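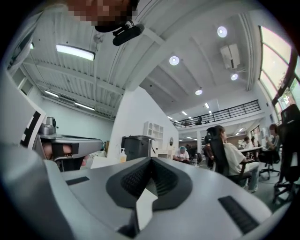
Cómo comparar dos pinzas manuales antes de grabar demostraciones

Por Sumaiya Mondal
2026-08-16

Este procedimiento sirve para decidir si dos pinzas manuales con cámara pueden usarse indistintamente en una misma tanda de demostraciones, o si conviene separar los datos por herramienta. Lo aplicamos en Tornum con dos juegos de almohadillas, Kenano y Neves, montados sobre el mismo modelo de cuerpo. La mayor parte vale para cualquier pinza paralela accionada a mano con un marcador impreso como referencia.

Se necesita una superficie plana con altura conocida, un calibre, un dinamómetro de gancho, una plantilla de marcadores impresa a escala real y los objetos de la tarea que se va a grabar. Conviene añadir al menos una pieza rígida y lisa y otra deformable. El tiempo total es de una mañana larga si las cámaras ya están calibradas.

1. Fijar lo que no se compara

Antes de tocar las almohadillas hay que igualar todo lo demás. Las dos unidades deben llevar la misma versión de firmware, la misma resolución y la misma exposición. La exposición automática se desactiva: en salas con fluorescentes y ventanales, el ajuste salta cada vez que el operador gira hacia la luz, y esos saltos acaban atribuyéndose a la pinza.

La frecuencia de obturación se ajusta a la red eléctrica. Con red de 50 Hz trabajamos a 1/100; con valores más cortos aparecen bandas en las superficies blancas y la detección de marcadores pierde esquinas.

Anote el par de apriete de los tornillos del soporte de cámara. Un soporte flojo produce una deriva lenta que no se ve en una prueba corta y arruina una larga.

2. Medir apertura y cierre

Con la pinza apoyada en la mesa, abra por completo y mida la distancia entre almohadillas en la punta y en la base. Repita con la pinza cerrada sin carga. Si la diferencia entre punta y base supera 2 mm, los dedos no cierran en paralelo y hay que desmontar y volver a asentar la almohadilla.

Registre después la apertura que calcula el software a partir de los marcadores en cinco posiciones intermedias. El error debe ser parecido en todo el recorrido. Un error constante se corrige con un desplazamiento; uno que crece hacia la apertura máxima suele indicar que la plantilla se imprimió con escala incorrecta.

3. Fuerza de retención

Sujete una barra lisa con la pinza, enganche el dinamómetro y tire en dirección axial hasta que deslice. El accionamiento lo hace siempre la misma persona y con la misma mano. En nuestro banco, las almohadillas Kenano cedieron a 39 N y las Neves algo antes, con más dispersión entre repeticiones.

La cifra absoluta importa poco, depende de la mano. Lo útil es la dispersión. Una almohadilla con menos agarre medio pero repetible da demostraciones más fáciles de reproducir en el brazo, donde la fuerza de cierre se fija por consigna.

Limpie la goma con alcohol isopropílico entre series y deje secar. El polvo de cartón cambia el resultado más que el diseño del dibujo.

4. Seguimiento con las dos manos

Si la tarea es bimanual, las pinzas se prueban juntas. Realice tres trayectorias: acercamiento frontal, cruce de una pinza por delante de la otra y giro de muñeca con ambas cerca del cuerpo. En el cruce es donde más se pierde la localización, porque la otra herramienta tapa buena parte del campo visual.

Compruebe en el registro:

- número de fotogramas sin pose válida
- salto máximo de posición entre fotogramas consecutivos
- marcadores detectados en cada dedo
- desfase temporal entre las dos cámaras

El desfase se mide con un golpe seco de las dos puntas entre sí al principio y al final. Si cambia entre un golpe y otro, los relojes no están sincronizados y la comparación posterior no es válida. Repita la serie desde cero — recortar el vídeo a mano no lo arregla.

Las personas que se mueven al fondo también cuentan. Un fondo vacío da resultados optimistas; es preferible probar en la sala donde se va a grabar, con la actividad normal.

5. Serie de tarea

Grabe la misma tarea con cada configuración, alternando: A, B, B, A. Así el cansancio y el aprendizaje del operador se reparten. Nuestra serie tuvo 282 episodios en total, aunque con unos 100 ya se distinguía qué configuración fallaba al recoger piezas delgadas.

Marque cada episodio como válido, con reagarre o fallido en el momento de terminarlo. El etiquetado posterior tiende a perdonar los reagarres.

6. Decisión

Las dos configuraciones se consideran intercambiables si coinciden en la tasa de reagarre, si el error de apertura tiene la misma forma y si la pérdida de pose en el cruce es similar. Cuando falla solo la segunda condición, basta una calibración por unidad. Si falla la primera, separe los datos y guarde el tipo de almohadilla en los metadatos de cada episodio.

En marzo omitimos ese campo y hubo que recuperarlo revisando vídeos — el dibujo de la goma se distingue mal con la pinza cerrada.

Artículos relacionados

Plantillas de marcadores: impresión y control de escala
Sincronización de dos cámaras de muñeca
Notas de montaje del soporte Grevcombe
Cuándo sustituir una almohadilla de goma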